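Cunau open day recordings - README

Last edited: November 4, 2018

What is in this folder

Recordings and notes from the Skakero open day at Cunau, where visitors could watch household tasks being done with hand-held grippers and then try the grippers themselves. The folder also holds the booking sheet, the handout and the scripts we used to sort the files afterwards. If you only want the recordings, go straight to the clips folder and skip the rest.

There are 1077 clips. They come from 19 visitor slots spread over the open day and from the rehearsals we ran in March. The rehearsal clips are kept apart because the task list was different then.

Folder layout

clips/openday - one subfolder per visitor slot
clips/rehearsal - the March material
notes - what the session leader wrote down during each slot
handout - the two-page sheet given out at the door
scripts - sorting and checking scripts

File names start with the slot number, then the task code, then the take. A take marked x was stopped early. We kept those in, as several people asked for them at Flimum.

Tasks

The open day used three tasks:

cloth - pick up and move a garment or towel lying on a bed
cup - move a cup from a shelf to a tray
lid - put a lid on a box

The rehearsals had five. The other two, a drawer and a zip, took too long for a visitor slot and were dropped. The zip clips are still worth a look if you work on small parts, but most of them are marked x.

How a slot ran

A session leader showed the cloth task first, then talked through how the grippers are held and how far the fingers open. Visitors then had a turn each. After that the leader ran either the cup or the lid task, depending on time. Cloth was always done, so it has by far the largest share of the clips.

Visitors were told to work at their own speed. Some are very quick and some stop to talk half way through. Sound has been removed from every clip, so those pauses look like the person is simply standing still. The notes say where this happened, though not for every slot.

The household tasks were done in furnished rooms, with ordinary bedding and clothes. We did not tidy between slots beyond putting the task items back. Expect the background to change from one subfolder to the next.

Cloth task
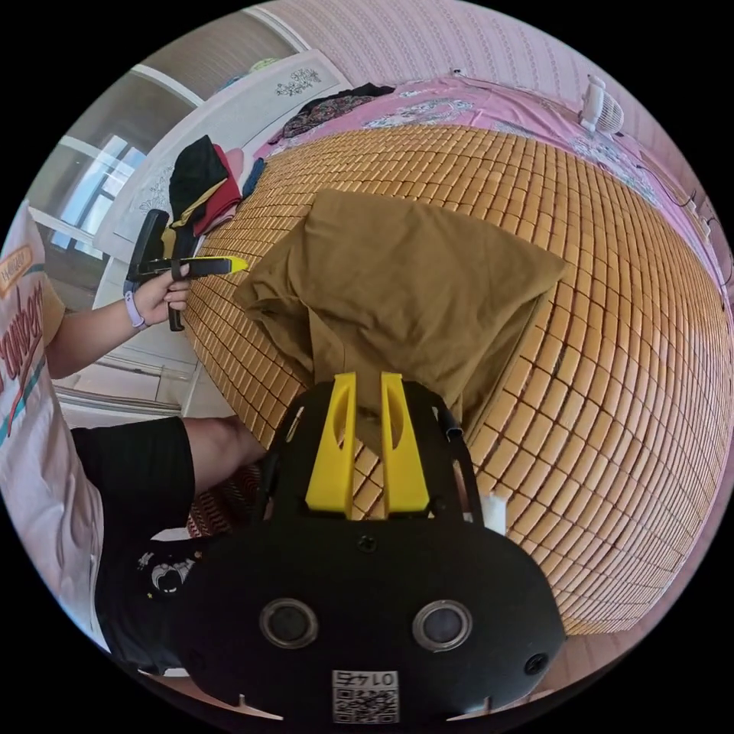

Cloth task: two hand-held grippers at the bed, with the crumpled cloth on the woven mat.

A take starts with the cloth in a loose heap and ends when it has been put down again. Folding was not part of the task. A few visitors folded it anyway, and those takes have an f after the take number.

Either gripper may touch the cloth first. The label in the task sheet only says whether one or both were used, so if you need to know which hand led, you will have to go through the clips yourself.

Known problems

Slot 5 has no notes file. The sheet was lost before it could be typed up.

The clocks on the two grippers drift apart in the longer takes. The script align_pairs fixes most of this, but check the last few seconds of any take you plan to use.

Printed labels can come out mirrored in the pictures. Don't read gripper numbers from them by script without flipping the picture first.

Daylight from the windows is bright in places and the exposure jumps when a gripper turns towards it. No correction has been applied.

Use

Free to use for teaching and research inside the Hwang partner group. Visitors signed for that and for nothing wider, so please don't put clips on public pages or pass the folder on. Stills need the same care - ask before using one in a talk outside the group.

Changes

1.2 - rehearsal clips moved to their own folder, f marks added
1.1 - sound removed from all clips
1.0 - first copy shared with partners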